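FOR IMMEDIATE RELEASE

Dritix Opens Sign-Up for Home Sorting Service Ahead of September Start

DUGGAN, August 12, 2018 - Dritix, a home organizing company based in Duggan, is taking bookings for a new service that sorts, packs and puts away the everyday contents of a kitchen or living room in a single visit. The first visits will take place in September.

The service is called Kerkico. Two workers come to the home, go through one room with the customer, and put each item into one of three groups: stays in the room, moves to another room, or leaves the house. The price is $200 per room. Each visit lasts up to 6 hours, including a short break at midday.

"Most of our customers don't need new shelves," said Aishwarya Annamalai, who runs Dritix with Krishnamoorthy Mudaliar. "They have cloths in with groceries and groceries in with tools. We start by pulling those apart, and then we talk about where things should go."

Kerkico grew out of a trial this spring in which the company worked in 8 homes in the Duggan area. Customers in the trial were asked to leave the room as it was and not to tidy up before the visit. Dritix will ask the same of customers from now on. Workers found that when a room had been cleared in advance, the loose items had usually been moved into a closet or a hallway and had to be brought back before sorting could begin.
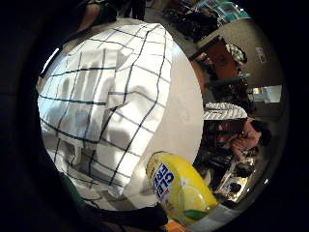 Cloths and linens are sorted first. Tablecloths, dish towels and covers take up a lot of surface, and small things get lost in the folds. Workers shake each one out, fold it to the width of the shelf or drawer it will go in, and stack it by size. Anything stained is set aside for the customer to decide on.

Bottles and jars come next. Food is kept apart from cleaning products at every stage, including in the boxes used to carry things between rooms. Labels are turned to the front so that workers and customers can read them, and open bottles are packed upright. Items past their date are shown to the customer before they are thrown out.

"We had a rule in the trial that nothing goes in the trash without a yes," said Harish Kandasamy, who led the visits. "It slows down the first hour. After that, people tend to give us a general answer for things like old spices and we can move along."

Brendan Carroll of Rernitz Street took part in the trial and had his kitchen and the adjoining dining area done. He said the work took longer than he expected but that the result has held up.

"I still put things down in the wrong spot," Carroll said. "Now I know what the right spot is."

Boxes, labels and bags are included in the price. Furniture moving, painting and deep cleaning are not part of the service. Dritix will take up to two boxes of unwanted household goods per visit. Food, paint and batteries can't be accepted.

Customers may book one room at a time or schedule several rooms over a number of weeks. A deposit is due at booking and is returned in full if the visit is canceled at least two days ahead. Renters do not need permission from a landlord, as nothing is attached to the walls.

Bookings can be made by phone or at the Dritix office in Duggan. Evening visits are not offered at this time.

About Dritix
Dritix provides home organizing, packing and unpacking services to households in Duggan and nearby towns.

Media contact: Senthil Sundaram, Dritix press office

Related releases
Dritix Adds Unpacking Help for New Renters
What to Keep Out of a Moving Box
Duggan Office Extends Phone Hours

Contact us | © 2018 Dritix. All rights reserved. | Back to top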